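Laying a Table for Forty-Two: Notes for the Thursday Talk

Speaker: Roswitha Rüegg
Slot: first after lunch, so keep it moving

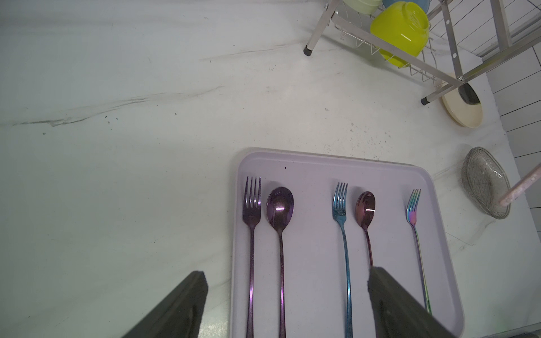

Opening. Thank the organizers. Say who I am: I ran the dining room at the Altolora for 10 years and now I plan private dinners, mostly for families and small firms. The talk is about large dinners in places that were not built for them. Houses, barns, the back half of an office.

Ask for hands: who has hosted more than twenty people at home? Who has done it twice? Wait for the laugh and go on.

1. Start with the seats

Most people start with the menu. I ask them to put the menu away for the first meeting. Before anything else I want a drawing of the room with the doors marked and which way they swing. A door that swings in takes away a chair. Sometimes it takes away two.

Give each person two feet of table edge. Less than that and elbows touch when people cut their food. A round table seats fewer people than the rental catalog says it does. The catalog counts the chairs that fit with nobody sitting in them.

Then walk the room with a tray in your hands. If you have to turn sideways to get past the chairs, the servers will too, and they will be doing it with soup.

Tell the Chatzigeorgiou story here. Family anniversary, 42 guests, a long room with one door at the far end. The daughter wanted a single table down the middle. It looked very good on paper. But anyone at the head who needed the bathroom had to pass twenty chair backs, and the kitchen was behind that same door. We split it into two tables with an aisle between them and turned the head seats to face each other. She was not happy on the phone. She sent a nice card afterward.

(If short on time, cut the part about the phone call.)

2. The schedule runs backward

Take the time you want people to be eating the main course and work back from it. Write it on paper and tape it to the refrigerator. A phone goes to sleep and then you have to find it with wet hands.

What goes on the sheet:
Main course on the table
First course cleared
People asked to sit down
Bread and water out
Candles lit
Oven on
Ice picked up

Asking people to sit is the step that gets forgotten. Guests with a drink in their hands do not sit down because food is ready. They sit down when someone they know tells them to, and then it still takes them a good while. Pick that person in advance. It should not be the cook.

Pause here for questions if the room looks awake.

3. Renting and borrowing

Plates: rent them. Count one per person per course and then add a few. Ask the company whether plates can go back dirty. Cirkik takes them back scraped and stacked, and so do most of the others now, but get it in writing. I have washed a full set of dinner plates at two in the morning after misreading a contract and I don't plan to do it again.

Glasses: one kind for everything, unless the host cares a great deal about wine. Rukach has a plain stemless glass I order for nearly every job. It fits in the dishwasher rack and it doesn't fall over on grass.

Flatware: mixed sets are fine. People worry about this more than any other item. If every place has what it needs for the food being served, guests don't check it against the person beside them. Put out only what will be used. No soup means no soup spoon.

Linens: order early in December and in June. Ask for the drop in inches and measure your own table, including the height. Napkins get lost, so count them in and count them out.

4. The kitchen you have

A home oven holds less than you think. Two roasting pans side by side will block the air and both will cook slowly. My advice is one hot dish and everything else served at room temperature. Impi Mäkelä cooked with me for years and her rule was that nothing should need the stove after the guests arrive. I am less strict. I allow one burner, for sauce.

Refrigerator space runs out first. Drinks go in coolers outside, on the side of the house where people will be standing anyway. Then the fridge is for food.

Clear one counter completely and leave it clear. It is for dirty plates coming back. Put the trash next to it — not under the sink, where one person scraping plates blocks the faucet for everyone else.

5. Money

Slide with the sample budget. Don't read it out. Point at two lines only: delivery and late pickup. Those are where the estimate and the invoice tend to differ. Delivery is often priced to the curb. If there are stairs, say so when you book.

Somebody always asks about tipping. Answer: cash, in envelopes, made up the day before, handed over by the host.

6. Questions

Likely ones: children's tables (yes, if they can see a parent), place cards (yes over twenty guests), rain (have the tent decision made by noon and then stop looking at the sky).

The handout is on the table by the door. It has the blank schedule on one side and the rental checklist on the other — remind them to take one, the last group left most of the pile.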